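Print this entry | E-mail this entry

NOTEBOOK, Boyer bench, September
Glue trials, cont.

8:40 am. Hide glue soaked overnight, came up fine. Pot held 140 F all morning, no skin on top. Sadao Hirose's batch from last month still in the fridge, smells off, tossed it. Label your jars please!!

Spine linings today. Three papers against the old mull. Nirnness kozo (thin), Zultia heavy, and the brown kraft we always use. Want a lining that lets the book open flat and doesnt crack at the joint.

Cut strips grain running head to tail. Did one Zultia strip cross grain by mistake, kept it in the test anyway, marked X.

Paste: wheat, 8 parts water to one flour, cooked 20 min, strained twice. Still lumpy. The strainer with the bent rim is no good, use the horsehair one.

Results so far
- kozo: goes on like nothing, tears if you fuss with it. Two layers better than one.
- Zultia heavy: stiff. Fights the round of the spine. Strip X curled right up off the backing, no surprise.
- kraft: ok. Boring. Works.

Open/close test on the kozo dummy, 500 openings by hand while listening to the radio. Small crease at the third section, no break. Kraft got to almost 2000 before I quit, joint fuzzy but holding. Not a fair comparision yet, do kozo to the same number.

Sadao thinks the paste is too wet for kozo and I should let it sit on the glass a minute before picking it up. Will try. He also wants PVA mix as a fourth. Fine but not on anything that leaves the shop, can't get it off again.

Pressing: boards, blotter, the 100 lb weight, change blotters at one hour then again before leaving. Forgot the second change last time and got cockled endpapers.

To do
order blotter, down to the last few sheets
sharpen paring knife, its hopeless
ask Nesudum if the 2 oz linen thread is back
backing boards need wax

4:15 pm. Second kozo dummy lined w/ drier paste, in the press now. Went down much flatter at the shoulders. Leave it till tomorrow, don't peek.

Recent entries
Sewing stations, five vs. seven
Paste that keeps past a week
Nesudum thread, first look
Rounding without splitting the sections

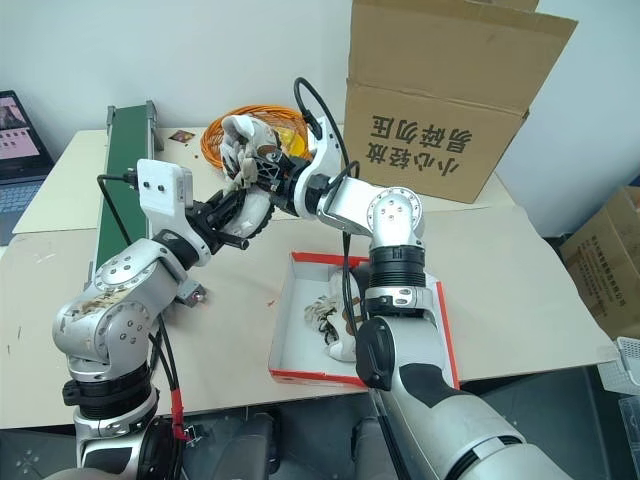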